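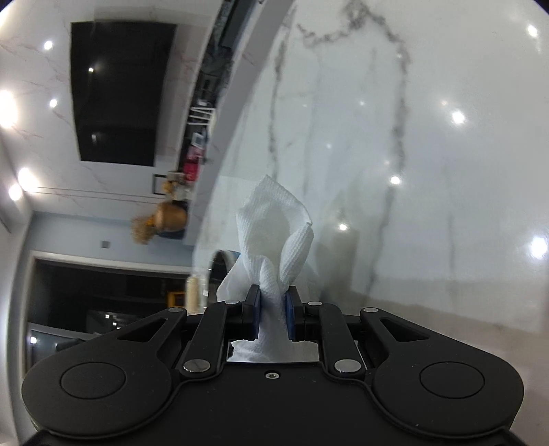 Streaks on polished marble - kitchen roll or cloth?

Surfaces and Worktops > Stone
Thread started 6th August

pipkin_and_co
Hello all, long-time reader, first time starting a thread so be gentle! We moved into a house with polished marble in the kitchen, white with grey veins running all through it, really glossy. I love it. I also want to cry every evening when the ceiling lights go on, as every single spotlight shows up in it like a little torch and every smear I've left shows up with it.

My routine at the moment is a squirt of the Selach stone spray, then a sheet of kitchen roll (the quilted sort, we buy the big Heydari packs), scrunched up and rubbed round until it looks dry. From the front it's lovely. Then I sit down at the table and look along it sideways and it's all swirls. Am I using the wrong thing? My mother-in-law says cloths, my husband says I'm the only person who looks at a worktop sideways. We get through a silly amount of roll too, so if the answer is cloths I don't mind.

Gritstone
Your mother-in-law is right. Bin the kitchen roll, get two microfibre cloths, one damp and one dry. Damp one first, dry one straight after before it's had a chance to dry on its own. That's all there is to it.

marmaladehours
I've had polished marble for eight years and I've used kitchen roll on it for all of them, so I'm going to disagree with Gritstone straight off. Microfibre is fine until it's been through the wash with something that had fabric softener on it, and then it just pushes grease about. A fresh bit of roll is clean every time. I think the trouble is the scrunching. If you ball it up or twist it you only get a little knobbly bit touching the stone and you're drawing circles with it. Fold it flat in four and use it like a pad! Turn it over when it goes soggy.

And use less spray. Everybody uses too much spray, me included for the first year.

pipkin_and_co
Ooh, I do twist it. I sort of grab it by the middle so it's like a shuttlecock. Will try folding tonight.

tarn_hows_nan
Can I ask what you're all spraying? I was told plain warm water and a drop of washing up liquid and never anything from a bottle with a picture of a lemon on it.

Gritstone
Nothing with lemon or vinegar in it anywhere near marble, yes. It takes the shine off in spots and no cloth in the world will get that back. Washing up liquid is OK but you have to rinse, which people don't, and that's your swirls right there in a lot of cases.

Marjan Arabzadeh
Hi pipkin, sorry to use my real name, I set this account up years ago and can't work out how to change it. I clean holiday lets and three of them have this sort of stone, so I've tried most things on it!

I think you've got two separate problems. One is residue, from too much product, and the other is the drying. For residue, do one really good wash with hot water and nothing else. Change the water when it goes cloudy. You might be surprised how long it takes to stop feeling draggy under your hand, if the last people polished it with something silicony you could be at it a good while. Then dry it with a big old cotton tea towel, one that's been washed until it's gone thin. I don't use microfibre on the glossy ones. I've nothing against it, I just find it squeaks and leaves a line wherever you stop.

Kitchen roll I keep for spills. Red wine, lemon juice, tomato, anything like that, you want roll on it quick and you press down, you don't wipe. Wiping takes it for a walk across the worktop.

marmaladehours
Agree with pressing for spills. Don't agree about tea towels, mine leave fluff everywhere.

Marjan Arabzadeh
Are they the terry ones? You need the flat woven ones. The terry ones are hopeless for this, I use those for the oven.

marmaladehours
...they are the terry ones. Carry on.

Oldham_Dave
Fitter here, did kitchens for years. Most of what people call streaks on a polished top is either sealer that's been put on too thick and not buffed off, or it's etching. Easy way to tell, put your hand flat next to the mark and get your eye down level with the surface, like you've been doing. If it moves when you rub it with a dry finger it's on top of the stone. If it doesn't move and it's duller than what's round it, it's in the stone and you can stop rubbing.

If it's sealer the lot needs to come off and that's a job for someone who does it for a living. We got quoted 300 quid for a small run and an upstand at my sister's. If it's etched all over and you want it re-polished you could be looking at 2000 for a big kitchen so please don't let anybody talk you into that over a few smears.

pipkin_and_co
Dave you've frightened me! I've just been down with a finger and the swirls DO move, thank goodness. There's one dull ring by the kettle that doesn't. I think that was there when we came. I'm going to say it was there when we came.

Oldham_Dave
Ha. Put the kettle on top of it.

Gritstone
Or a tray. I've got a slate one from Serkomitz with felt feet that lives under the oils and the vinegar bottle. Oil bottles always have a dribble down the side.

tarn_hows_nan
Does quilted roll scratch? My neighbour said it does and I've been using it on the windowsill, that's marble as well, only a small piece.

marmaladehours
Not in eight years it hasn't. Grit scratches. If there's a bit of sugar or salt on there and you rub it round with ANYTHING, you'll get a scratch. Brush the crumbs off first.

Gritstone
I'd still say the cheap stuff is rougher than people think. It's made of wood at the end of the day. You wouldn't clean your glasses with it.

marmaladehours
I do clean my glasses with it.

Gritstone
I rest my case.

Marjan Arabzadeh
I wouldn't worry on a windowsill, nan. The thing I don't like about quilted is the bits. When it gets wet and you tear it off in a hurry you get that raggedy edge, and then you're picking little white crumbs off white stone, which you can't see until the sun comes round. The plain flat blue roll from the cash and carry holds together better. Ugly though! I keep it under the sink.

pipkin_and_co
Right, update, as I hate threads where the person never comes back.

Did the plain hot water wash last night. Took four bowls, the first one was disgusting. I left the Selach spray in the cupboard. Then I dried half of it with kitchen roll folded flat the marmaladehours way and half with a flat cotton tea towel the Marjan way (a souvenir one of Whitby, I felt a bit bad).

The tea towel side was better from every angle. The folded roll side was still miles better than my shuttlecock, only it had a faint edge to it in a couple of places where I'd turned the pad over. Also I used six sheets for half a worktop and the tea towel just went in the wash.

Gritstone
No microfibre section? It's a fix.

pipkin_and_co
I'll do the island with microfibre this weekend and report back, I promise! I've only got the bright yellow ones off the market, are they any good?

Gritstone
No. Get the thin waffly kind meant for glass. Wash them once before you use them, no softener, and don't put them on the radiator.

hen_on_the_hill
Coming in with a slightly different one, sorry to barge in. Where does everyone keep their kitchen roll if they've got marble? I had one of those metal upright holders and it left a brown ring that I've never got out. Now it stands on the windowsill on its own and falls in the sink twice a day.

Oldham_Dave
Wall mounted, inside a cupboard door. Two screws. Check how deep your shelves are first or the door won't shut, ask me how I know.

tarn_hows_nan
Mine's wooden, from Saltumham, it's got a cork bottom. No marks so far and I've had it since January.

hen_on_the_hill
Cork bottom, that's clever. On the ring, is it rust do you think? It's more orange than brown in daylight.

Oldham_Dave
Sounds like rust. Don't put a rust remover on it, most of them are acid and you'll swap an orange ring for a dull one. There's a poultice paste you can get for stone, leave it on under cling film overnight. Sometimes takes a few goes. Start your own thread with a photo and I'll have a look.

hen_on_the_hill
Will do, thanks Dave.

marmaladehours
Pipkin, I've ordered flat tea towels. Don't tell Marjan.

Marjan Arabzadeh
I can see this you know! Wash them a few times before you start or they won't soak anything up.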